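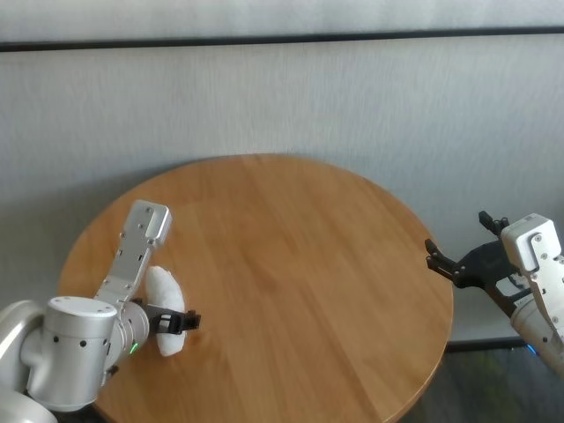
Field Notes

Trurnutik opened its Prenthorpe lab to visitors in October 2021, and I spent the morning at the two-arm station. The job was soft-object handling on a round wooden table, with a black gripper on each arm. The visitor sheet listed 152 logged runs on this setup, 27 of them aborted.

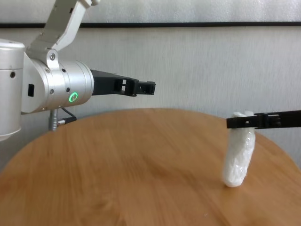 Grip and handover

Soft white items are a poor target. The outline changes under load, so a jaw width that suits one grasp is wrong for the next. Fustberg, who supply the control software, close in small steps and check motor current at each one.

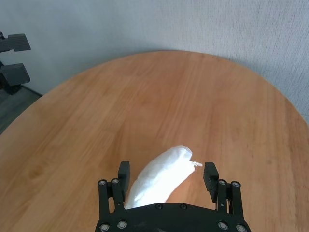
The approach angle matters more than I expected. Come in square and both pads arrive together — come in skewed and one of them pushes first. I asked for the step size and got a polite no. The Gwilliam demo in August was faster, but it used rigid blocks.

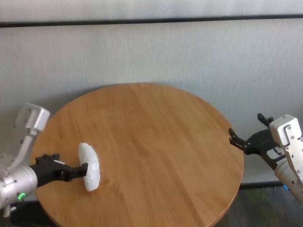
Left gripper on the object, right gripper open.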